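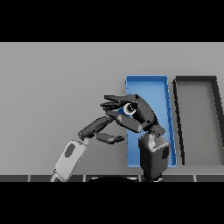
About Skevico

Skevico helps small and mid-sized manufacturers plan and pay for automation. We do not build robots and we do not sell them. Our customers come to us when they have a job they want automated, a rough idea of what they can spend, and a stack of quotes that are hard to compare. We turn that into an equipment plan their own people can read, argue with and sign.

What we do

Most of our work starts with a single task. Sorting small parts into trays, passing a part from one hand to the other, loading a fixture, packing a kit. We write down what the task needs, including part sizes, tray positions, reach, cycle time and how often the job changes. Then we test the task in simulation before anyone spends money on hardware. A simulated two-arm cell with a plain table and a couple of trays costs very little to set up, and it answers a lot of early questions about reach and table space.

After that we put together the budget. A Skevico budget covers the robot and also the hands or grippers, the table, guarding, power and air, software licenses, spare parts, training hours, shipping and the floor space the cell will take. We list each item on its own line with a supplier, a price, a lead time and the month the money is due. If a price is an estimate, the line says so.

How we started

The company began as the purchasing desk of Surdu, a contract assembly shop that made valve fittings and small housings. Surdu bought two robot cells in its first round of automation. The first was in production within the quarter. The second sat in its crate through the winter, as the hand that came with it could not hold the smallest ring in the product line and there was no money left for a different one. The people who had to sort that out wrote a checklist, and the checklist got passed to other shops in the same industrial park. Skevico was set up to do that work full time.

We still use the checklist. It has grown to 347 lines. Few projects need all of them, and the first thing we do with a new customer is cross out the ones that don't apply.

Our services

Task review. A visit to your site, or a video call if you are far away, followed by a written description of the job and the parts involved.

Simulation study. We model the table, trays, arms and hands, and run the task with your part dimensions. You get the model files and a short report. Studies usually compare one-arm and two-arm layouts, and we include different hand types where the part is small or awkward to hold.

Equipment budget. A full cost plan over 3 years, with purchase, lease and rental side by side.

Quote comparison. Send us the quotes you already have. We put them into one format so that the same items sit on the same lines, and we mark what is missing.

Purchase support. We write the request for quote, attend acceptance tests and check that what arrives matches what was ordered.

Our tools

Irex is our budgeting workbook. It is a spreadsheet, and customers keep it after the project ends. Zokik is our parts and tray library, which we use to set up simulation studies quickly. It holds common tray sizes, bins, table heights and mounting plates. Customers can add their own parts, and those stay private to their account.

How we are paid

We charge a fixed fee for each service, agreed in writing before we start. We take no commission from robot makers, integrators or leasing companies. If a supplier offers a discount through us, the discount goes on the customer's invoice.

Some studies end with a recommendation to wait, or to buy a better workbench and leave the job with the people doing it now. The fee is the same.

Working with us

A task review and simulation study together take 8 weeks in most cases. Budgets that have to go to a board or a bank can take longer, depending on how fast suppliers answer. Many of our customers set their capital budgets in the fall, so the summer months fill up early. If you need figures for a fall meeting, please get in touch by March.

To get started, send us a short note with the task, the part dimensions, the number of shifts you run and any quotes you have on hand. Sketches and phone pictures are fine. We will reply with a fee and a start date, or tell you if the job is outside what we do.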